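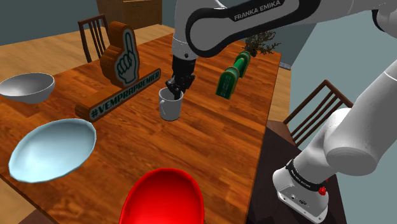
The mug task is the main work item of the second reporting period under the Calloway student project grant. It replaces the block-stacking task used last semester, which no longer separated good controllers from poor ones. The student group set up the new task in simulation, with a Franka Emika arm mounted beside a dining table and a plain white mug as the target. Bowls, a small plant and a foam-hand sign share the tabletop with the mug, and chairs stand close to the table edge. The controller therefore has to plan a descent from above with one finger going inside the rim, and it has to do so without treating every object in view as a candidate for grasping.

Progress report, period 2
Submitted to: Calloway Fund, student engineering grants
Date: 20 February 2026

Status of work items

1. Scene and task definition. Complete. The room, the table and the distractor objects are fixed. Mug position and rotation are drawn at random inside a marked region of the tabletop. Distractor positions are drawn separately and rejected if they overlap the mug. The rejection test was rewritten once after the first version allowed bowl rims to pass through the mug handle.

2. Scripted baseline. Complete. The baseline reads the true mug pose from the simulator, moves to a point above the rim, lowers the gripper and closes on the wall. It is used to generate demonstrations and as an upper reference for the learned controller. Of 1000 scripted episodes, 300 were held back for testing and are not used in training.

3. Learned controller. In progress. The first model was trained on 500 scripted episodes. It approaches the mug reliably but is weak in the last part of the descent, where a small sideways error puts both fingers inside the opening or both outside it. A wrist view was added to the model inputs in February to address this. Training with both views has started and no results are reported for it.

4. Student-operated demonstrations. In progress. The target is 50 episodes recorded by students with a hand controller. Collection was slower than planned because the mapping between hand motion and gripper rotation had to be changed. Episodes recorded with the old mapping have been discarded. 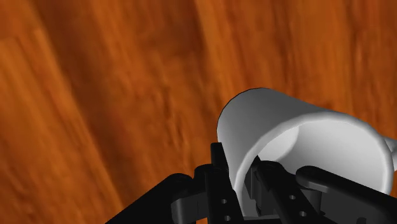 Wenier Robotics Team, Department of Mechanical Engineering, Mistside College

Grasp geometry

The success check previously looked only at mug height at the end of an episode. Under that rule an episode could pass with the mug wedged against the palm or lifted by the handle. The revised check also requires the mug wall to lie between the two fingertips at the moment of closing, with one finger outside the body and the other in the opening. All earlier episodes have been scored again under the revised rule, and figures given in the period 1 report should not be compared with later ones.

The wrist view has one known limit. Near contact, the finger links cover the lower part of the rim, and the handle can fall partly outside the view. The team considered moving the wrist viewpoint and decided against it for this period, as the mount position has to match the bracket already machined for the lab arm. The room view is kept as a second input for the same reason.

Contact settings remain a source of error. With the default friction value the mug rotated between the fingers during the lift. The value was raised and the simulation step shortened, which lengthened run time. Overnight use of the shared Warkeck cluster has been enough to cover the difference so far, but a queue limit applies during the last weeks of the semester.

Changes to plan

The second target object, a shallow bowl, is moved to period 3. Work on it depends on the revised success check, which does not yet handle a rim wider than the gripper opening. Transfer to the lab arm stays in period 3 as scheduled. No change to the total budget is requested. Unspent funds in the travel line are to be moved to storage drives, subject to approval by the fund.

Planned for the next period

Finish training with both views and report results on the held-back episodes. Complete the student-operated set. Extend the success check to bowls. Write the setup notes needed for next year's students to run the scene without help from the current group; the draft covers installation and the scripted baseline, and the training section is still missing.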